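Beddoe Residents' Association
Minutes of the meeting held on March 17, 2023

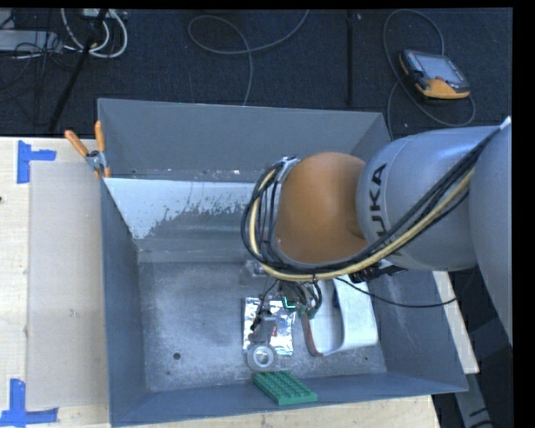
Grey bin on the wooden table

Present: Iolo Owen (chair), Kyung-hwa Choo (minutes), 8 members
Apologies: received and noted

1. Minutes of the last meeting
Agreed as a correct record. One spelling corrected under item 4 — Skultano, with a k.

2. Matters arising
The broken streetlight at the Skultano Lane end has been reported again. KC has the reference number. The council has not given a date.
The grit bin lid is still missing. IO to ring them.

3. Money
Balance at the bank is £2559. Hall hire of £96 has been paid up to the end of March. Insurance renewal is due and was approved at the same cover as last year.

4. Footpath behind Lullesik Terrace
Long discussion. The path floods at the lower gate after heavy rain and people are walking on the verge, which is now badly cut up. Evum Drainage has looked at it and quoted £400 to clear the ditch and reset the pipe under the gate. Two members felt the landowner should pay. IO said he had written twice and had no reply.
Agreed to write once more, allowing 14 days, and then go ahead with Evum if nothing is heard. One against.

5. Parking
Cars are still being left across the dropped kerb by the post box. KC to put a note in the newsletter. A request for cones was not supported.

6. Spring planting
The tubs by the bus shelter need new compost. Members asked for the same mix as before, without the tall grasses, as they hid the timetable. Watering rota to go round by email.

7. Any other business
The noticeboard key has been found and is back on its hook.
A member asked whether meetings could start half an hour later — to be put on the next agenda.

Meeting closed at 8.50 pm.

Actions
IO — grit bin lid, letter to landowner
KC — newsletter note, watering rota, streetlight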